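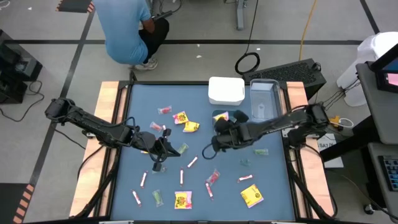
Wrapped candies and snack packets on a blue tabletop.

Folstead Patio Canopy: Set-Up Guide
Section 3. Fitting the Fabric Roof

Emano Product Support, August

This section covers hanging the sliding fabric roof on a Folstead frame that is already standing and anchored. If the posts are not bolted down yet, go back to Section 2. Do not hang the fabric on a loose frame. Even a light wind can lift it.

You need two people, a stepladder, the hex key from the hardware bag and a soft cloth. Allow 90 minutes for a first installation.

3.1 Check the frame

1. Measure the inside distance between the two long rails at both ends. Each measurement should be 1,989 mm. A difference of up to 3 mm between the ends is acceptable.
2. If the difference is larger, loosen the corner brackets at the narrow end by half a turn, push the rail out, and tighten again.
3. Wipe the inside channel of each rail. Sawdust and packing foam collect there and will jam the gliders.
4. Look along both rails from the end. If one sags in the middle, check that the center brace is seated in its slot.

Note: The rails are marked L and R on the underside. If they have been swapped, the stop screws will be on the wrong end and the roof will not lock open.

3.2 Load the gliders

1. Remove the end cap from the house end of each rail.
2. Slide 8 gliders into the left channel with the eyelets facing down. Do the same on the right.
3. Push the gliders back and forth a few times. They should move freely under their own weight when the rail is tapped.
4. Refit the end caps. Hand tight is enough at this stage.

Do not use oil or grease in the channel. It picks up grit and stains the fabric. A dry silicone spray can be used if the gliders squeak.

3.3 Hang the fabric

Unfold the fabric on a clean, dry surface with the sewn label facing up. The edge with the wide hem goes toward the garden. The edge with the narrow hem goes against the house.

1. Slide one crossbar into each pocket. The bars are all the same length and can go in either way around.
2. With one person on each side, lift the first crossbar and clip it to the gliders nearest the house.
3. Work outward one bar at a time. Let the fabric hang in loops between the bars. It should not be tight.
4. Fit the locking clip on each crossbar end. You will feel it snap over the eyelet.
5. Pull the roof fully open and fully closed twice. If it pulls to one side, unclip the front bar, move it square and clip it again.

Caution: Keep fingers clear of the gap between the front bar and the end cap when closing the roof.

Caution: Do not stand on the top step of the ladder or lean on the rails. The frame is not made to carry a person.

3.4 Attach the pull cord

Thread the cord through the ring on the front crossbar and tie the ends with the knot shown on the hardware bag. Wrap the spare length on the post cleat, out of reach of small children. The cord may stretch during the first few weeks. Retie it when the loop hangs lower than the cleat.
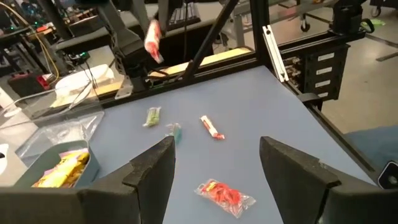 Care and Storage

The Folstead roof comes with one of two fabrics. The standard fabric is a woven polyester. The Mykhailiuk fabric is heavier, has a closer weave, and is rated for 2,000 hours of direct sun before noticeable fading. Both are shower resistant. Neither is meant for steady rain or for snow.

3.5 Cleaning

1. Brush off leaves and dust with the roof closed.
2. Wash with lukewarm water and a mild dish soap, using a soft brush. Work from the house side toward the garden.
3. Rinse with a garden hose on a gentle setting. A pressure washer will force water through the seams and damage the coating.
4. Leave the roof extended until both sides are dry.

Bird droppings and tree sap should be removed as soon as possible. For sap, hold an ice cube against the spot and lift it off with a plastic scraper. Bleach is not suitable for the Mykhailiuk fabric.

3.6 Wind and rain

Bunch the roof against the house and tie it with the two straps when strong wind is forecast. If water has pooled in a loop, push it out from below with a broom head wrapped in a towel. Do not pull the cord while there is water in the fabric.

3.7 Winter storage

Take the fabric down before the first frost. Remove the crossbars, fold the fabric loosely and store it in the bag provided, somewhere dry with some air movement. The frame can stay outdoors all year. Check the anchor bolts in spring and tighten any that have worked loose.

Spare gliders, clips and straps can be ordered through the Stukov parts counter, which is open on Saturday mornings. Have the number from the sewn label ready when you order. It is also printed on the inside of the left front post.

Continue to Section 4 for the optional side curtains.

Contact | Parts and Returns | © Emano. All rights reserved. | Back to top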